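# About us

Hi, I'm Pylyp Lytvynenko, and I run Fludent. We sell one kit and one service, and if you've got robot hands and want to know how good they are with small parts, you're our kind of person!

I started out fixing grippers for other people. Every time a lab brought in a new hand, somebody would spend weeks making test parts from whatever was in the drawer, and then the lab down the hall would do the same with different parts, and neither could compare a thing with the other. I made my first peg board on a kitchen table in July for a friend who was sick of that. He asked for a second one. Then his old boss wanted one (and haggled, which I respected).

## What we make

The product is called Treven. It's a flat white board with printed zones, slots and holes in different shapes, plus a set of blue pieces to go with it. You lay it on the table and let your robot have a go. Some customers only do picking up and putting down. Others pass pieces from one hand to the other before they try to place them, and that's where the interesting trouble starts.

The board costs $1650 with the full set of pieces. That price includes the task cards, which are written in plain words because I can't stand manuals that read like tax forms. Spare pieces are sold one at a time. You will lose some. They roll, and they love the gap behind a cabinet.

We have 141 boards out with customers right now, mostly in university labs and small robot companies, with a couple in high schools that have braver teachers than I ever had.

## The service side

If you don't want to do the testing yourself, send us your hands, or your whole setup, and we'll run it for you. We call this the Pridomier visit, after the street our first workshop was on. It takes 7 working days from when your gear is bolted down and talking to our computer. Getting to that point can take an afternoon or can take a lot of coffee, depending on your cables.

You get back:

- every run on video, including the ugly ones
- a plain table of which pieces went where and which didn't
- a phone call with me, where I tell you what I'd fix first

I don't hand out scores or badges. People ask for them and I get why – a number looks great on a sales page – but a hand that's lovely with fat cylinders and hopeless with thin ones doesn't boil down to a number I'd want my name on.

## Who does the work

I do the tests and most of the talking. Ivanyshyn is our workshop next door, a family business that cuts the boards and has put up with my changes to the slot sizes more times than I'd like to admit. We've had 2 versions of the board so far. The first had glossy pieces, and we switched to a duller finish after customers complained about glare in their cameras. If you still have the glossy set, write to me and I'll swap it at cost.

## Things people ask

**Does it work with one arm?** Yes, the cards are split into one-hand and two-hand tasks, so just skip the second pile.

**Can I get a custom board?** Usually. Send a sketch, even a bad one. Odd shapes add time, and tiny holes add more time than you'd think.

**Can I come and watch?** Please do! Mornings are best, before 11, when I'm still cheerful. We have a spare stool and a decent kettle – bring your own parts if you'd like to see them tried on the same table.

The easiest way to reach me is the form on the contact page. It goes straight to my inbox and I answer it myself.
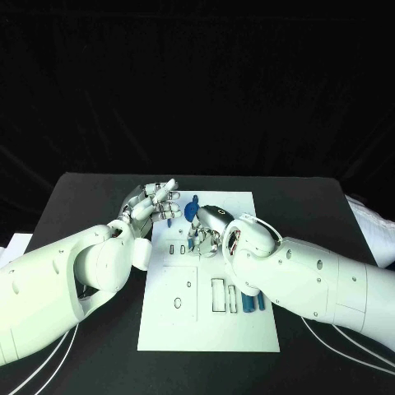 *Two-hand work on the Treven board, with a blue piece in the right hand.*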